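Minami rig: how varied should pick demos be?

rin_hayashi
May 20, 2020
We're up to 400 teleop demos for "pick up the orange" and the policy still drifts when the fruit sits on the right half of the table. Setup is bottle at the back left corner, sponge next, orange on the right.

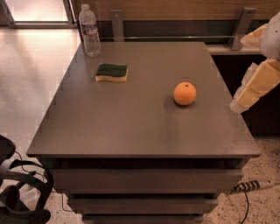
Pick task, hand still off the right edge of the table

Should I go to 900 with the same layout, or start moving things?

fliltavari
Move things. You're teaching it one table. I'd swap the sponge and the orange every 20 demos.

ketano_b
Disagree. Get one layout solid first. We shuffled everything in January and ended up with 2000 episodes that trained worse than the small set.

rin_hayashi
Did you keep the slow ones? My approaches come in low from the right, and I tend to hesitate near the fruit.

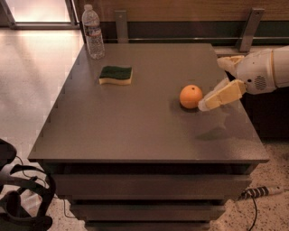
I've been saving those along with the clean ones — maybe that's the problem.

ketano_b
We cut any long pause. It helped more than the layout did.

fliltavari
I'd keep a few. Cleneo's loader can tag them, so you can train both ways and compare.

rin_hayashi
OK, tagging the pauses first, then I'll try the swap.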